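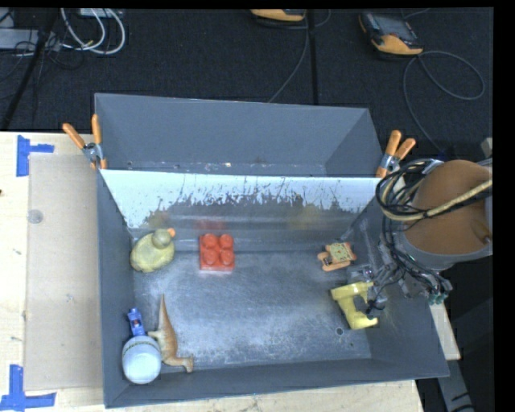 2022-01-14

Second day on the sourdough rye business, and I'm writing it up before I go home this time because last week I left it over the weekend and then couldn't read my own arrows. Bench was cold this morning (the radiator under the window is still doing nothing, I've put another note in) so everything ran slower than the plan said it would. I don't mind that so much. Slow rye is nice rye, and it gave me time to clean out the flour drawer.

Starters first. We have three going at the moment: the old Hillitz one that came with the building, the Skunholm one that Kiprono Sang brought back in his hand luggage, and the plain one I made up from Sandhu whole rye just after New Year's. I fed all of them the same way last night, one part starter to two parts flour to two parts water by weight, and left them on the shelf by the door with the lids resting on and not screwed down. By the time I came in the Hillitz had gone up and fallen back again, with that sharp nail-polish smell it gets when it's hungry. I gave it an extra feed and it forgave me by lunch. The Skunholm was right at its peak, domed, full of little holes down the side of the jar, and smelling like green apples. Lovely thing! The new one is still sulking. It bubbles, but it bubbles like soup on a low burner, and I don't trust it with a loaf yet.

So the test bake was Hillitz against Skunholm, same dough otherwise. For whoever picks this up on Monday, each batch was 1263 g all told, and I took 40 g off each one for the little straight-sided jar so we can watch the rise without poking at the tins. The water was from the tap, left standing overnight in the jug. Salt went in late, after the first rest, which is how Kiprono likes it and I've come around to it. With rye you don't knead so much as stir and mutter, and a wet spatula is better than wet hands. I used my hands anyway and spent a good while at the sink with the stiff brush.

The Skunholm dough came up faster, as you'd expect from the state of the jar. I put it in its tin and smoothed the top with water, dusted it, and waited for cracks in the flour. They showed up well before the Hillitz had even thought about it. I was tempted to bake both together and save the oven heating up twice, and I'm glad I didn't, as the Hillitz needed most of another hour.

Baking. The oven was as hot as it goes to start, then turned down to the second mark after the first quarter hour, no steam apart from a cup of water thrown in the bottom tray. I have been meaning to say that the dial on this oven does not agree with the Clikel probe at all. It reads hotter than it is at the low end and I think cooler than it is at the top, but I would like somebody else to check this, because I was also getting the door open and shut more than I should. If the probe is right then most of what I wrote down in December about crust color needs a pinch of salt with it. I haven't gone back and changed those pages. I've put a pencil star beside them.

Both loaves are out now and wrapped in the blue towels. We cannot cut them until tomorrow at the earliest and I'd much rather it was Sunday, since rye cut warm is just gum, and we did that once and it took the bread knife two washes to recover. The Skunholm loaf has a taller shoulder and a paler top. The Hillitz one is squat and very dark along one side, the side nearest the fan, so next time I'd turn it halfway. They smell quite different even through the towel - the Hillitz is more like malt and beer, and the other is fruitier.

Flour stock: the 3000 g bag of Sandhu is open and clipped shut on the lower shelf, please use that one first. There's 462 g of the old coarse rye left in the tub, enough for feeding but not for a loaf. I've ordered nothing yet. Caraway is low as well, though only two of us like it and I suppose I can bring some from home.

Kiprono wondered over tea whether we ought to try a scald, with some of the flour soaked in boiling water the night before. My grandmother did it and her bread kept for ages, so I'm all for it, but I'd want to settle the oven question first or we'll be changing two things at once.

To do: feed all three tonight (done the Hillitz already, don't do it twice). Ring about the radiator. Find the second tin lid. Cut the loaves Sunday if I can get the key, otherwise first thing Monday, and write down the crumb before anyone puts butter on it.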